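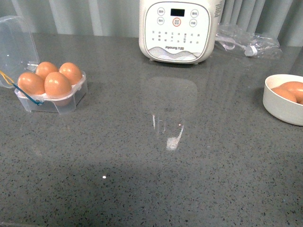 A reader of last term's notes asks whether the planner should see the tray at all, or only the list of grasp poses that perception hands over. Katona takes the second route, and so do these notes. The planner receives poses, a collision map and a confidence value for each, and nothing else.

Perception first. Clear plastic is the hard part of this task. Depth readings on an open tray or a raised lid tend to return the surface behind, so the collision map has holes where there is solid material. We segment the eggs in colour and fit an ellipsoid to each mask. The tray is added as a fixed box from its measured outline — the depth image is not trusted for it.
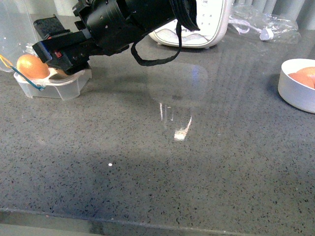
Flonwood School of Engineering, Robot Software Group

The approach runs in 3 stages: transit, pre-grasp and descent. Transit is planned once, with full collision checking. Pre-grasp stops 85 mm above the fitted centre, and the pose is estimated again there. Descent is a straight line under force control, with the neighbouring eggs kept in the map as obstacles.
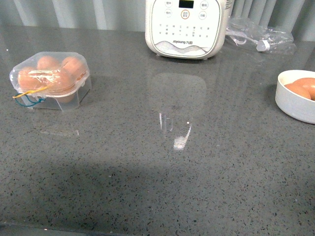

Why not replan during the descent?
The fingers hide the target from the head camera, and a new plan built on a half-hidden mask is worse than the old one.

With the lid closed, the pose list must come back empty. A mask seen through plastic still looks like an egg to the segmenter, so the lid state is a separate classifier and it can veto every pose.
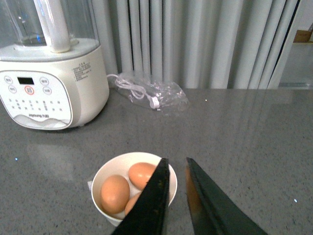

The wrist camera takes over for the last part of the motion. Its masks are matched to the head camera's by position, and any pair more than 18 mm apart is dropped. After 5 dropped pairs the controller retreats to pre-grasp and logs the fault.

Exercise: write the retreat condition as a state machine, using the Dakthorpe log format. Submit before the March lab.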